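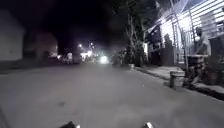
Melahat Taşdemir told the June briefing that the old surface in Bravthorpe held water along both kerbs and that she wanted the new one tested after dark, when the dew is down. Her request has been adopted in the acceptance program for the Cemwood binder trial.

Pešek Pavements today confirmed that Stage 2 of the trial will proceed under the existing contract with Sterkden Shire. The stage covers 357 metres of local street, resurfaced with a dense-graded asphalt incorporating Cemwood, a lignin-based partial replacement for bitumen. Night work is scheduled to limit disruption to bus services and rubbish collection. 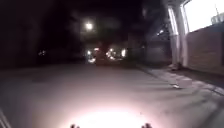 Skid resistance will be measured at 80 test points, with texture depth recorded at the same locations. Cores will be taken from the wheel paths and analysed for air voids and binder content. The Stage 1 mix used 400 tonnes of asphalt from the Sterkden plant.

Residents will receive notice of parking restrictions by letterbox drop. Driveway access will be maintained outside paving hours. Results will be lodged with the shire's engineering department on completion of testing.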